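Home / Sports / Football / Radwan coach looks back on a long fall

The head coach at Radwan did not want to talk about the Kidska game first. He wanted to talk about the offensive line.

"Five kids up front played every snap," he said on Tuesday. "You don't rush for 573 yards in two weeks without them."

Radwan finished with 7 wins and lost to Kidska in the second round. The coach said his team wore down late — Kidska ran for 197 yards, most of it after halftime.

"They were bigger and they stayed patient," he said. "We missed tackles. I'd call the same game again."

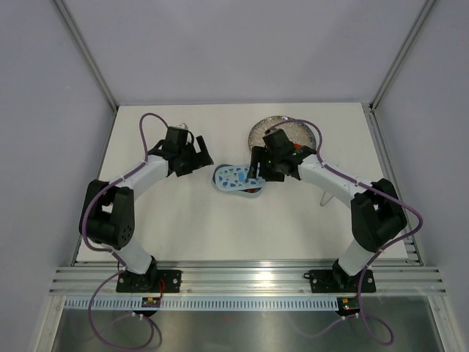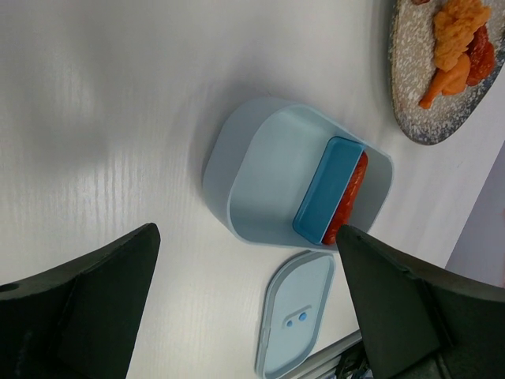
Looking ahead

Radwan loses its starting quarterback and both safeties. The coach expects an open competition at quarterback in the spring and said the backup has the stronger arm but needs work on his reads.

The opener is at Rimia, which drew 862 fans for this year's meeting. Radwan has not won there in his time as coach.

"It's a loud little place," he said. "We'll practice with the speakers on."

He plans to keep his staff together. The weight room opens again in January, at 6 a.m., and he said attendance will count when he sets the depth chart.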